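**Station rules, round two** (December)

Quick one before the break. The station sheet at Lillness got rewritten and the new copy is up on the wall by the door. Old one goes in the bin please. If you have a photo of it on your phone, delete that too.

What changed:

- Table taped down before the first take. Check the tape again after lunch. It creeps.
- Cables from the hand-held grippers go off to the side, with slack. No cable across the work area, ever.
- Objects back to their start spots between takes. Basket first, then the soft stuff.
- Floor number stays readable. If it peels, re-tape it, don't write a new one in marker.
- Max 7 takes in a row, then hands off the grippers and shake your arms out. Yes even if it's going well.
- Dropped item? Finish the take, flag it as a drop. Don't restart and pretend it didnt happen.

That last one is the biggie. Niren went through the autumn batch and threw out 74 takes, nearly all for the same thing: a drop, a quiet pick-up, no flag. The drops themselves were fine to keep. The missing flags weren't.

Gloves-and-basket is the task everybody gets this month, so learn it properly. One glove at a time. Close on the fabric, lift clear, move over the basket, open. No flinging. Fuzzy gloves grab at each other, so start them well apart.

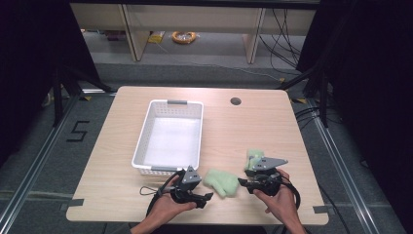 Torbjørn Torvik wants the seven-take limit dropped for anyone past their first month, and says a break in the middle of a good run costs more than it saves, you come back and your pace is off for the next three. He'd go by the clock instead, a stop every half hour no matter how many takes are done. Fair point and we've had it from others. For now the limit stands. Ingegerd Hedlund is collecting comments until the sheet gets looked at again, so send them to her, not to me, I will lose them.

Vikelberg people: same sheet applies to you. Your tables are a bit lower so the tripod heights are different, use the ones on your own card. Everything else identical.

Target for the whole task set is 2000 good takes. We're at 665. No rush, flagged and clean beats fast. Fasil has spare gray tape, ask before you open a new roll.

Sign the sheet at the bottom once youve read it. Initials are fine.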